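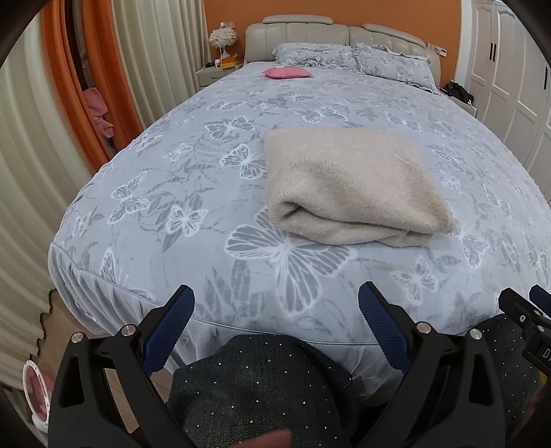

September 11, 2021

Indigo vat, small bucket, started again from the old stock. Notes mostly for me and for Lumturie, who has the bench after this.

Vat had been sitting since June with the lid on. Surface was flat and dark with no bronze film, and a dipped strip of muslin came out plain blue and stayed blue, so there was almost no reduced dye left in it. Smell was stale but not rotten. pH paper read a little low, between the colors for 9 and 10, hard to say under the shop light.

Fed it with fructose and lime in the usual proportion, stirred slowly around the wall, let it settle, and stirred again before lunch. Kept the bucket in the water bath. The heater we got from Nekis still overshoots when it first comes on, so I set it under where I want it and nudge it up. Somebody please stop turning that dial back to the mark. The mark is wrong.

By early afternoon the liquid under the surface had gone yellow-green and there was a coppery skin with a few blue bubbles in the middle. Test strip came out green and turned within a minute. Good enough to work with.

Cotton: used the Jundum plain weave, the bolt with the torn label. Scoured last week with soda ash and rinsed until the water ran clear. I cut 5 swatches and kept one back undyed. All of them went in damp.

Swatch A - one dip. Pale, slightly gray blue, pretty even. This is close to what the Papadopoulos order wants for the lining, maybe a touch too cold.

Swatch B - two dips with a full airing between. A proper light blue. Small streak along one selvage where it touched the side of the bucket.

Swatch C - four dips. Mid blue, even, my favorite of the lot. There's some crocking when rubbed with a white rag but that was before the final wash.

Swatch D - four dips, but with short airings because I was trying to get done before the delivery came. Blotchy. Don't do this. The cloth was still green in the folds when it went back in, and the light patches line up with the folds exactly.

Rinsed all of them cold, then a weak vinegar rinse, then washed with the neutral soap. Drying on the back line, out of the sun.

Paste resist. I also tried the rice paste again on scraps. The recipe in the front of this notebook says to steam the dough and then thin it with lime water, and gives no idea how thin. Mine was too stiff to go through the stencil cleanly. The fern stencil lost its small leaf tips, where the paste pulled up with the film. The bigger plain shapes came out fine. Thinned the rest with warm water a spoonful at a time until it dropped off the spatula in a slow ribbon, and that batch printed much better. Sawdust over the top while tacky, same as before.

None of the paste scraps have been dipped. They need to be dry all the way through first and the shop is damp today. Left them flat on the upper rack with the fan on low. Please don't stack anything on them.

Supplies. The lime is down to the bottom of the tub and has started to clump, so order a new one and store it in the jar with the rubber seal. Bodimia has the natural indigo powder back in stock in the 1,000 gram bag. That's more than we'd use before spring, but the small packs cost nearly double by weight. I'd split a bag with the weaving side if they want in. Fructose is fine. We have about enough vinegar.

For the Papadopoulos lining, we need 80 napkin-size pieces all the same shade, and I don't think the small bucket can hold steady over that many. Two choices as I see it: build the tall vat fresh and give it a few days, or do the job in short sessions with a feed and a rest between. I lean toward the tall vat. Lumturie Petkov ran it last for the curtain panels and her notes are in the green binder, under V.

To do:
Check the paste scraps for dryness, dip once, look before dipping again.
Rub test on C after washing.
Redo A in slightly warmer vat, compare against the client's card by the window.
Sand the rough spot on the bucket rim.
Feed the vat tomorrow morning, stir, lid on.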